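Sirley Jar Cradle, bench kit

The Sirley holds a screw-top jar upright so a gripper can have a go at the lid while you drink your tea and pretend to supervise. You get the black cradle, its fasteners and a roll of red tape. Jar, robot and patience are your own problem. Fits lids up to 10 cm across. Prints in grey too, if black doesn't suit your garage. $386 from Bresance, pickup Saturday from the Aststead shared workshop.

Paint the jar first. Bare shiny metal played merry hell with our wrist view, and grey spray is cheap. Red arrows go on last.
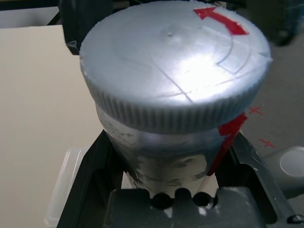
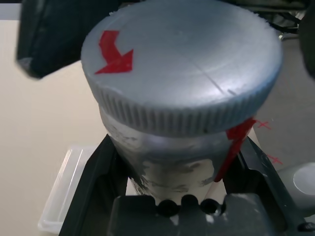
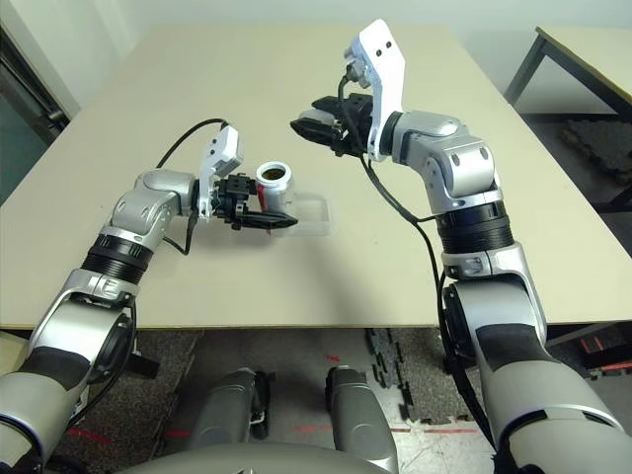
Caoimhe Corrigan wrote back that hers has done 200 lids and the cradle is fine, though she has gone off jam.

Recently viewed
Spare cradle block
Red marking tape, 10 m
Gripper finger pads, pair
Clear bench tray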